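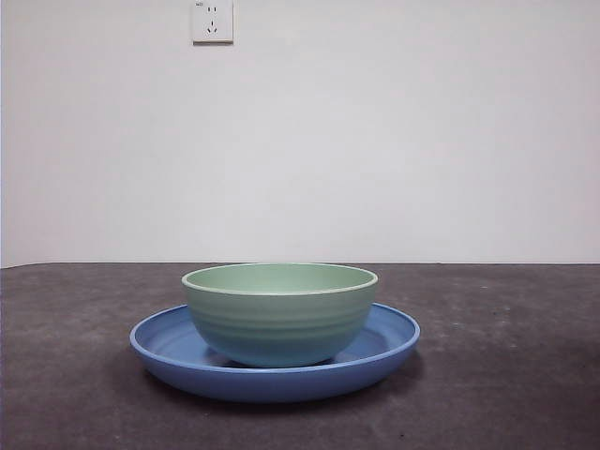

Demonstrators wanted: teach a robot arm to set and clear a table

Flurnmont is looking for people with steady hands and a bit of patience to join the Pritau project from April. You'll guide our arm through everyday table jobs, such as putting a bowl on a plate or lifting it off again, either by moving the arm yourself or by steering it from the next desk with a hand controller. We want 3000 good runs by the end of the project, and every one of them starts with a person showing how it's done!

No experience needed. We've had bakers, a retired bus driver and plenty of students, and they all found their own way of doing it (we love that, the robot learns more from it).
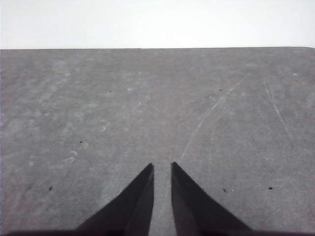 Sessions last 2 hours, with a break whenever you want one. You'll practise closing and opening the gripper first, then move on to the dishes once you feel ready. Left-handers very welcome.

To apply, write a few lines to Ngozi Yusuf or Oluwatosin Nwosu, Room 419, and tell us which afternoons suit you.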